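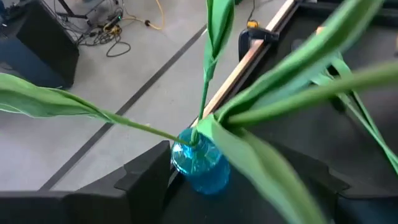
Sveva Sartori would like the bottles to stay. Her point is that a glass vase gets carried off to a kitchen somewhere and never comes back, while a plastic bottle can be filled again on Monday and doesn't matter much if it's dropped. We have gone along with that for the second period of the grant, and the money set aside for glass has moved to the stem budget.

Reading time: 2 minutes

Table Greens, Villa and Olus day rooms
Progress report to the Kondanholm Fund, second period

Work done

The day rooms at Villa and Olus now get fresh leaves or flowers every week. Villa started on schedule. Olus started two weeks late while the sink in the side room was being replaced. We did not make up the missed weeks and have not charged for them.

We use cut foliage for most of the arrangements and add flowers when the price allows. Long, smooth leaves hold up well in a narrow neck if the bases are bundled tightly. Short stems slip down inside and have to be pulled out with tweezers, so we have stopped ordering them. Clear bottles are preferred because the water level can be checked without lifting anything. Labels are soaked off before use.

Tiago Neves does the Villa round and Woo-jin Ki does Olus. Both have asked for a taller bucket for the van. The present one bends the leaves on the way over, and some have to be trimmed before they can be used.

Spending

Spending to date is 1781, including 158 for the van bucket, snips and bottle brushes. The taller bucket is not in that figure. The rest went to stems and fuel. Receipts are with Bernd Schwerdtfeger and can be sent on request.

Problems

Water goes cloudy faster at Olus than at Villa. We think the windowsill is too warm and have asked the staff to keep the bottles on the long table. Tall leaves also make a light bottle tip, and we had 3 spills at Villa. A handful of washed gravel in the bottom has helped, though it makes rinsing slower.

The supplier at Flevgate changed its delivery day without much notice. Dario Leone has arranged pickup instead, which costs us an extra trip but lets us turn down tired stock at the counter.

Next period

We will keep the weekly rounds going at both sites and hold one arranging session for residents in May. A third room has asked to join. We would need your approval for that, as it would go beyond the agreed stem budget. The request form was mailed on 7th April.

Contact: Table Greens office, Villa, side entrance | Back to top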